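Chapter 4
A Place for Everything: Sorting and Putting Away

If you have ever come home from a long day with small children and stepped on something hard in the hallway, you will already know most of what this chapter has to say! Putting things away is such an ordinary job that we seldom think of it as something to be learned, and yet every one of us had to be shown it once (usually more than once, and usually by somebody rather tired).

In Chapter 3 we looked at how children come to name the things around them. Now we turn to what they do with those things when play is over. We shall spend a good while with Trinidad Sison's notes from the nursery at Paston, where she kept a record of tidy-up time through the whole of May – a lovely, muddled, very human piece of work, and one we shall come back to in section 2.
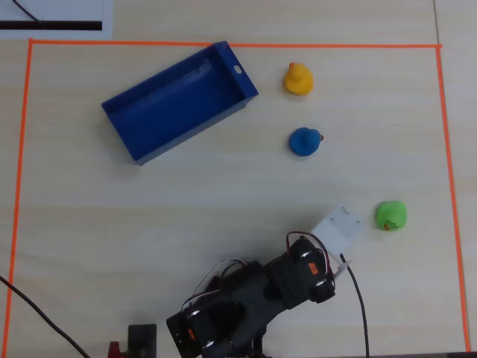
Tidying begins with knowing where a thing belongs, and for a young child that is much easier when the place is plain to see. A shelf behind a door asks a lot of the memory. An open tray, like the blue one here, asks very little, and with only three rubber toys beside it, the yellow duck among them, the job looks small enough to be worth starting. Keep this in mind as you read Wendell Greenberg's account of the toy cupboard, which opens the next section.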